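Tresau Robotics Club: notes for session 11

Welcome back! Same task as July 2020, if you've seen that handout -- fruit in the fridge, fruit in the yellow basket, and a log I can read afterward. I'd like your team to run both directions before touching any settings.

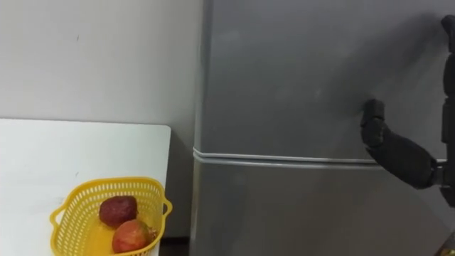 Write your start pose down first. I mean on paper, with the joint values (the Plivia sheet has boxes for them), and keep the hand speed at 174 until your grasp holds.
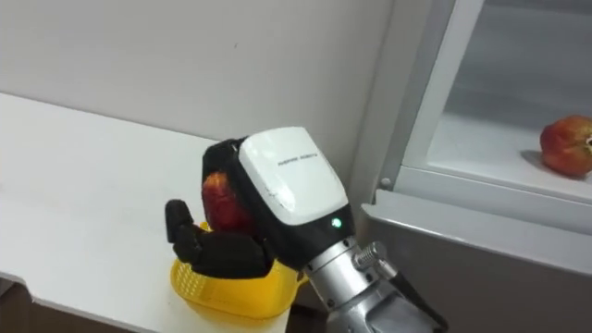 Then there's the release height, my favorite thing to argue over. I like a low drop into the basket, 2 cm if your arm can manage it. Shelf work is fussier, so plan the approach over the front lip and leave room for the knuckles.

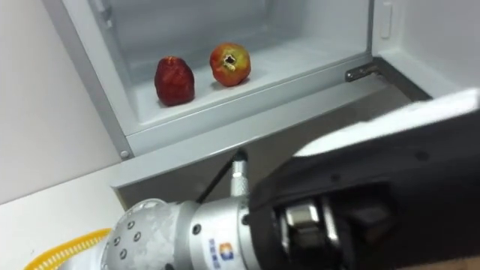 Shukla team asked whether they could grab whichever fruit is closer and skip the fixed order. Sure, go ahead! Just log which one you picked, please.
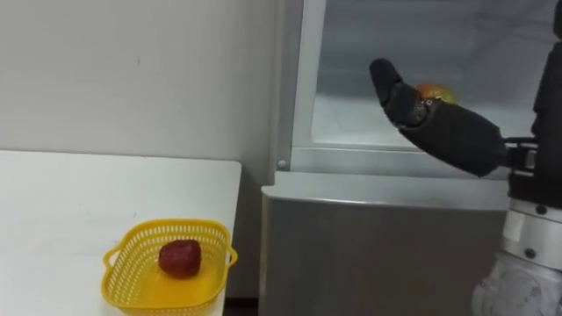
Could we get more steps per run? That came from Vetetti team, and yes, the limit is now 2,000. Logs go in the shared folder before the October session.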